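Über mich und Selolix

Schön, dass du hergefunden hast! Selolix ist mein kleines Büro für Sicherheitspolitik — klein heißt: ein Schreibtisch, ein Telefon und sehr viel Papier. Angefangen habe ich im Januar vor acht Jahren mit einem Rundbrief über Rüstungskontrolle, den damals gerade mal zwölf Leute bekamen (die Hälfte davon Verwandtschaft).

Inzwischen sind es 192 Abonnenten, und ich schreibe über Truppenabzüge, Manöverbeobachtung und die Frage, wer in Europa eigentlich wessen Verträge kündigt.

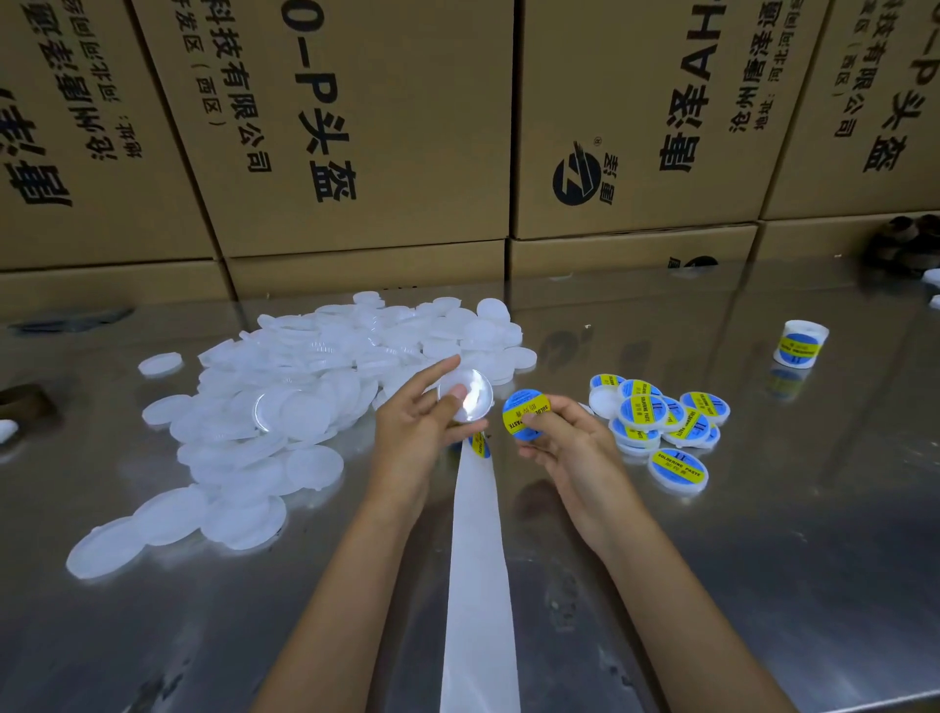
Dazu kommen Vorträge an Schulen und Volkshochschulen, am liebsten mit langer Diskussion hinterher. Mein Dauerthema ist das Projekt Kamach: Da sammle ich alte Abrüstungsabkommen und erkläre sie so, dass man kein Jurastudium dafür braucht. Sieben Dossiers sind fertig, das nächste zieht sich leider noch.

Geld von Parteien oder Herstellern nehme ich nicht. Der Rundbrief finanziert sich über die Abos und die Vorträge, das reicht meistens.

Fragen, Widerspruch, Lesetipps? Immer her damit, ich antworte wirklich jedem!

Stand: 18. August 2018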